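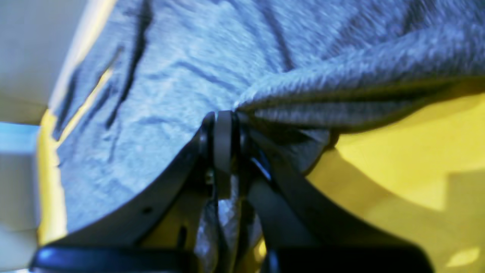
Grisov, 10/5/23

Filed under: Workshop Tips > Arms and Grippers > Teaching by Hand

Tips for showing an arm a job, by hand or on the remote

These notes cover both ways of teaching a small arm. In one you hold the arm itself and push it through the job with the motors slack. In the other you drive it from a second, lighter arm or a handset while watching the wrist camera. Most of the tips apply to both. Where they don't, it says so.

Set up the bench first

Pick a surface colour that stands well apart from whatever you are handling. Blue-grey knit on bright yellow is about as easy as it gets, and the fold between the fingertips shows up clearly on the wrist view. The same knit on a grey bench is hard work for the operator and no better for the model afterwards.

Keep the light the same all session. Pull the blind, turn on the bench lamps and leave them. If the sun comes across the table at three in the afternoon you will have two sets of recordings that don't match, and you won't notice until you play them side by side.

Put a strip of tape on the floor where the operator stands or where the chair goes. Do the same for the base of the arm if it isn't bolted down. A base that creeps a centimetre over a morning will spoil the later takes.

Clear the bench of cups, offcuts and the spare gripper fingers. Anything that stays in view for one batch should stay for all of them, or be moved around on purpose.

Guiding the arm by hand

Hold the arm behind the wrist joint and keep your fingers off the gripper body. If you hold it further forward, your hand gets into the wrist view and the model learns to expect a hand.

Use two hands for anything longer than a simple pick. One goes at the wrist for direction and one at the elbow to carry the weight. The older Furix arms have a stiff elbow when cold, so run them through their full range for a few minutes before you record.

Check gravity compensation with whatever tool is fitted. If the arm sags when you let go, the payload figure is wrong. Fix it in the settings and don't try to make up for it with your arm muscles, which will be tired in half an hour anyway.

Move at the speed you want back. New people go very slowly over the easy part and then rush the grasp. It should be the other way around.

Driving by remote

Sit where you can see the real bench for the first few takes, then turn the chair and work from the camera view alone. If you can't do the job from the camera view, there is a fair chance the model can't either. Takes made by peeking over your shoulder look fine on playback and train badly.

Turn the motion scaling down for close work. We use half scale for cloth and a third for anything thin. The Engelbrecht leader arm has this on the thumb wheel, and a dab of paint on the wheel will save you looking down for the setting.

Watch for lag. Tap the bench with the closed fingers and see how far the picture trails your hand. If you can feel it, plug in the network cable and shut whatever else is using the line.

Rest the elbow. A folded towel on the desk edge does the job. Stop after forty minutes whether you feel tired or not.

Cloth

Come down with the fingers open and straddle the spot, then close slowly so the fabric gathers up between the tips. Pinching at a flat bit of cloth with the tips nearly shut mostly slides off.

Take a good thick fold. A thin pinch lets go as soon as the arm lifts and the weight comes on. With knits you can afford to grab more than you think, and with shirting a bit less.

Don't smooth the garment between takes. Pick it up, drop it from elbow height and start from however it lands. We got lazy about this in March and laid every piece out the same way, and the arm came back unable to deal with a wrinkle.

Pause for a short beat after the grip closes and before you lift. Count one under your breath. It gives a clean mark in the recording for splitting the task later on.

If the grip misses, back off and try again within the same take. A recovery is worth keeping. Tag it so you can find it. Bin the take only if something fell off the bench or you bumped the camera.

Rotate the garments. Three or four in a session is plenty, in different weights. Wash them now and then, as pilling changes how the knit catches on the finger pads.

Keeping count

Write the tally in a book at the bench as well as trusting the software. Our book stands at 3,706 takes of all kinds. Cloth makes up 1,696 of those, and 1,641 of the cloth takes were kept after review. Of the remainder, 17 went because the camera mount had worked loose, and most of the others were double grabs or a bumped bench.

Review on the same day. Play everything at double speed with the grip force trace underneath. A flat trace during a lift means the fingers closed on nothing, and it is quicker to spot there than in the picture.

Name files by task, garment or part, operator initials and take number, in that order. Do not put "good" or "final" in a name.

Thin and springy things

Wires, string and light cable are the hardest things we teach. They move when you touch them and they move again when you let go. Expect to throw out more takes than you would with cloth.

Bring the fingers in nearly closed. Wide-open fingers sweep up strands you didn't want. Line the slit up with the strand you are after, open a little at the last moment, and close.

Go for a loop that stands clear of the bundle. If none does, nudge the bundle with the side of a finger and look again. Record the nudge as part of the job.

Black cable in front of black fingers is difficult to judge on the wrist view. Thin black loops do show up against a light grey backing, right until they cross the fingertips, and then you are guessing. Slow down there. A strip of pale tape on the inner face of each finger helps, provided you leave it on for the real running too.
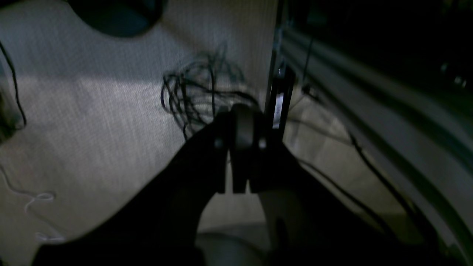 Looking after your own leads

Route the arm's own cables away from the working area before you teach anything with wires in it. A stray power lead lying across the bench looks just like a workpiece to the camera.

Leave slack at every joint, then turn each joint to its stops by hand and watch for pulling. The wrist camera lead is usually the first to go. Fix it with soft hook-and-loop strap, snug but able to slide. Hard zip ties bite through the jacket inside a month.

Keep string, tie wire and offcuts in a tin with a lid. They find their way under the base otherwise.

Shadows from the arm

A dark arm over a small table throws a lot of shadow right where the fingers are working. One lamp overhead is the worst arrangement. Two lamps set low, one each side, will fill in most of it. Clip a sheet of baking paper over each if they glare.

Lock the camera exposure. On automatic, the picture brightens when the black gripper body fills the lower part of the view, and the bench washes out as you reach the part that matters.

Wipe the lens at the start of each session with a proper cloth. Lint builds up quickly with garment work.

Gripper pads and fasteners

Check the finger pads every morning. Rubber pads polish up with use and start to slip on smooth cable long before they slip on cloth. A light rub with fine paper brings them back two or three times, and after that replace the pair together. Mixing an old and a new pad makes the grip pull to one side.

Run a driver over the housing screws once a week. A bit of low-strength thread locker is fine. The Brurier fingers want a smaller hex key than the rest of the arm, so tape one to the stand.

Zero the gripper after any pad change. Takes made before and after should go in separate folders until you have compared a few.

Handing over to another operator

Have the new person watch ten takes, then do ten throwaway ones before any are saved. Let them find their own approach angle within reason. Some variety between operators is useful, but agree on where the arm starts, where it finishes and what counts as done.

Agree on which hand works the stop button too. Keep the button within reach of whoever is guiding the arm and a second one near the door if the room has more than one person in it. Long hair tied back, sleeves rolled, no lanyards.

Before you shut down

Park the arm by hand, gripper open, wrist over the bench so it has nowhere to fall. Copy the day's takes to the second drive. Write up the lamp positions and the scale setting in the book, and hang the garments on the rack so they aren't creased along the same line tomorrow.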